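Housekeeping and Room Care, Unit 4: Plank Floors and What Lives on Them
Handout for the evening group, Pridcombe

Last time we ran out of the clock halfway through floors, so I'm picking up where I was standing when the bell went, which was next to the mop sink with a dry pad in my hand. If you missed that session, Amancay Orellana has good notes and she's generous with them. Get them from her before you come in for the practical, please, because I'm going to assume you know a dust mop from a wet mop and I won't stop to go back over it.

Tonight's subject is plank floors with furniture standing on them and cords running across them. In other words, most of the rooms you'll ever be sent to clean. A bare floor is easy! Anybody can do a bare floor. It's the table legs, the crossbars, the power cord somebody needed on the far side of the room — that's where your time goes, and that's where the dirt goes too.

1. Look before you start

I want you to stand in the doorway for a minute with nothing in your hands. Look low. Find where the light comes in and look across the floor toward it, and you'll see grit and dull patches that don't show from straight above. Then look at which way the planks run. You'll be working along them, and if the room is laid on a diagonal (plenty are) you'll be walking on a diagonal too, which feels silly for the first few minutes and then doesn't.

Mixed-tone floors, the ones with grays and tans and browns all in together, are kind to the people who live with them and mean to the people who clean them. They hide everything. I once did a full pass on a floor like that at the Navarrete house, felt very pleased with myself, walked over it in white socks and had to do the whole thing again. So now I do the sock test everywhere, and so will you.

2. Cords

Cords come up first or you'll be fighting them all night. My order goes like this:

Ask whoever is in charge of the room what can be unplugged. If there's no one to ask, unplug nothing.
Follow each cord with your eyes from one end to the other.
Lift it, don't drag it. Dragging pulls grit along with it, and a cord that snags on a table foot can bring something down off the table.
Wipe it with a barely damp cloth if it's unplugged, a dry one if it isn't, and lay it back along the wall or under the edge of the furniture.

Rogelio Fajardo asked last time whether a cord that crosses the walking path should be taped. That's a decision for the room's owner. What you can do is tell them it's there, and write it on your sheet. White cords are easy to spot on a brown floor and thin black ones are not, and I have gone down on one knee in front of a client to prove it.

3. Metal frames and table legs

Thin-legged tables with crossbars look airy and easy to get under. They are easy to get under. What people miss is the top side of each bar, where dust settles in a strip and sits there until somebody bumps the table, and then it's all on the floor you just finished. So bars before floor, every time. Run a folded cloth along the top of the bar, then around each leg from high to low, and do the foot last with a fresh side of the cloth.
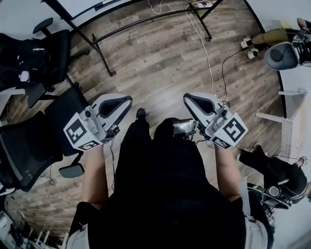 Do I have to move the table to clean under it?

Move it if it's light and there are two of you to lift it clear of the floor; otherwise leave it where it stands and work around each foot with a flat pad. Pushing a metal foot across planks is how you get those long pale scratches, and no amount of polish is going to take them out again.

4. The pass itself

Dry first. Always dry first. Start at the wall farthest from the door and come back toward yourself along the planks, keeping the pad flat on the floor and not lifting it until you reach the end of the run. When you do lift, turn the pad over or change it. A loaded pad is just a way of giving the dirt a ride.

Then damp, and I do mean damp. Wring the cloth, then wring it again when you think you're done. Hipólito Huenchumán came up with a good check in the practical: press the cloth to the back of your hand, and if you have to dry your hand afterward, wring some more. Water sits in the joints between planks, and swollen edges are a repair bill and a very unpleasant phone call. Ask what kind of floor it is, too, and what the owner has been using on it. I'm not going to recommend a product in a handout. Read the label and try it in a corner.

Shoes: soft soles, wiped on the mat, and checked for stones. Turn them over and look. One bit of gravel in a tread will undo an hour of good work.

5. Timing, and the Deltudville rooms

For the practical we have the use of two rooms at Deltudville, numbers 377 and 477. Same layout, one above the other, so half of you go up and half of you stay down, and we swap after the break. Dennis Kimaro has the list of who is where. I'd like the first group set up and looking (hands empty, remember) by 6:30 in the evening.

I'm not going to time you on the first round. I might on the second, because some of you asked me to — I think you'll regret it, but fine! Fast and tidy comes from not doing things twice, and you'll only find out what you do twice by watching somebody else do it. So while your partner is on the floor, stand back and take notes on them. Kind ones.

6. To bring and to read

Two flat cloths of your own, washed without softener. Clean soft-soled shoes. Something to tie back long hair.

Read the Unit 4 pages on edges and baseboards, and skip the part on stripping and waxing, we'll do that in June when we can open the windows. Lakmal Saha still has my copy of the stain chart and he's promised to bring it in. If you want one of your own, put your name on the sheet by the door.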